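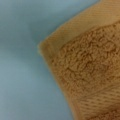

Bernadette Delacroix had told us the seals were guaranteed. She said it twice on the phone and once more on the doorstep, with her car keys already in her hand, and she said it as if she'd had a word with the seals herself.

"Guaranteed by who?" I asked.

"It's on the leaflet."

I had seen the leaflet. It said Trarham Seal Trips, and under that it said Seals Guaranteed, and under that, in letters you'd want a jeweller to read for you, it said or your money back against a future trip. So if you didn't see a seal you could come back and not see one again.

The children were on her side. Tom was six and wanted a seal, and Isla was nine and wanted to be sick over the side of a boat, which a girl in her class had done at half-term with great success. My wife was on nobody's side. She was staying at home with a cold that had come on at breakfast.

It was February and the car park at Trarham was nearly empty. A board by the ticket hut had a seal painted on it with a hole where the face should be, so that you could put your own through. Tom put his through. He was too short and only his forehead showed.

"Sixteen pounds," said the man in the hut.

"For all of us?"

"Each. The little lad's the same, he takes up a seat."

Bernadette paid for everyone before I could do any more sums. She had known my mother since they were both at school and she still treated me as somebody who had wandered off in a shop. I thanked her and asked the man how many seals there were.

"Out on the bank? Three hundred and fifty-three."

"That's very exact."

"They were counted."

"When?"

He gave this some thought. "There was a count," he said.

The boat was called the Eklund and it had been painted so often that the door of the little cabin no longer shut. The skipper was a young woman in yellow oilskins with a cold worse than my wife's, a real one. She gave out life jackets and a talk. The talk was that we were to keep our hands in and not shout, and that grey seals and common seals could be told apart by the nose. She showed us on a laminated card. I looked at both noses for some time and would not have liked to pick either out at a police station.

There was one other family, a couple with a baby and an enormous pair of binoculars. The man told me they had been out the week before.

"And did you see any?"

"We saw where they'd been," he said.

I looked at Bernadette. She was buttoning Tom's hood.

It takes twenty minutes to get out to the bank, and for most of it there is nothing to look at but the back of Trarham, which is the gasworks and then the caravans. Isla leaned over the rail with her mouth open. Nothing came. She tried looking at the floor, then at the horizon, then spinning round on the spot until the skipper asked her to sit down. Tom saw a seal. It was a buoy. He saw another and that was a buoy too. Then he saw a plastic drum, and he knew it was a drum but he thought there might be a seal behind it.

"When I came with your mother," Bernadette said to me, "they were all round the boat. You could have patted them."

"Mum never said."

"She didn't like it. She thought they smelled."

I tried to picture my mother on a boat and couldn't do it. She hadn't liked the paddling pool. I said so, and Bernadette said there were a good many things my mother had done before she had me to pack sandwiches for, and offered me a mint.

The engine dropped. The skipper came out of the cabin and wiped her nose and pointed.

"There's the bank."

It was a long brown strip with gulls on it. The man with the binoculars lifted them, and his wife lifted the baby. We all looked. The boat went along slowly, keeping off, and I looked for three hundred and fifty-three of anything.

"Tide's a bit high for them," said the skipper.

"Is it," I said.

"They'll be in the water."

"So they could be anywhere."

"They could be right under us," she said, and both my children rushed to the side to check.

I'll admit I was enjoying myself by then. I had begun working out how I would tell it at home, with the small print saved for the end. I had got as far as the forehead in the board when Bernadette took hold of my sleeve. She didn't say anything. She had hold of the coat and some of the arm.

It was behind us. Everybody else was still facing the bank. A grey head had come up in the water, shining, no further off than the far end of a bus, and it was looking at us the way you'd look at people who had parked across your drive. It had whiskers. I had no idea about the nose.

"Tom," I said. "Tom, turn round. Slowly."

He turned round fast and shouted, and it was gone.

"Where?"

"There. Just there. It's gone under."

"Was it a buoy?" said Tom.

"No. It was a seal. It had a face."

"Did you see it, Isla?"

"No," said Isla. "Dad's making it up."

The man with the binoculars swung them round and went over the water for a long while. He hadn't seen it, he said. He asked me how sure I was. I said I was quite sure, and he nodded in a way I recognised, because I had been nodding like that since the car park.

"Bernadette saw it," I said.

She was feeling about in her handbag. "I had my glasses off, love," she said. "I thought you were going to slip."

The skipper wrote it down on a pad that hung from a string. One, and then the time, and then she asked grey or common, and I said I didn't know, and she put a question mark.

Back at the hut the man asked whether we'd had any luck. Isla told him no. The other family were given their vouchers, their second lot. He had ours half torn off the roll when the skipper called across that we'd had a sighting, one, the gentleman, and he smoothed the strip flat again and put it back in the drawer.

"I only said I thought so," I told him.

"She's got it written down," he said.

Tom went to put his forehead through the board again. Bernadette wanted chips.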